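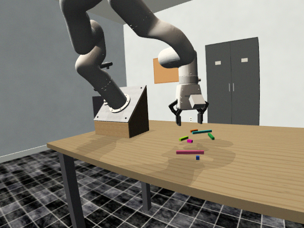

My neighbor Mereana Kereama had the same toaster for 19 years. When the lever finally snapped she took it to the Skirach repair counter over on the east side, and the guy behind the desk told her, very kindly, that the part cost more than a new toaster. She bought the new toaster. It died in February, and it was 17 months old!

I keep thinking about that toaster, because I think we've all gotten way too comfortable with throwing things out. I'm as bad as anybody. I have a drawer with three dead phone chargers in it and a Dobre hand mixer that only needs one little plastic gear (I looked it up once, around midnight, and then bought a different mixer instead).

What bugs me most is the screws. Why do so many things come glued shut now? My grandfather's radio had four screws on the back and a paper diagram folded up inside, and he wasn't an engineer, he sold carpet. He opened that radio whenever it crackled. I can't even get the battery out of my kitchen scale without a butter knife and some bad language.

People tell me repair is a hobby for folks with time on their hands, and sure, there's some truth in that. I paid $48 to have a lamp rewired last winter and my sister laughed at me for a solid minute. But I like that lamp! I read by it every night, and the woman who fixed it showed me how the switch came apart, so next time I might try it myself.

I'd happily pay more up front for a vacuum I could open. Say $200 and a bag of spare belts, and a manual with real drawings in it instead of a square code that sends me to a page that won't load. Put the price of the common parts on the box, too, right next to the wattage.

Anyway, Mereana still has the old toaster out in her garage. I've asked her if I can have a go at the lever, and she says I can as long as I bring it back.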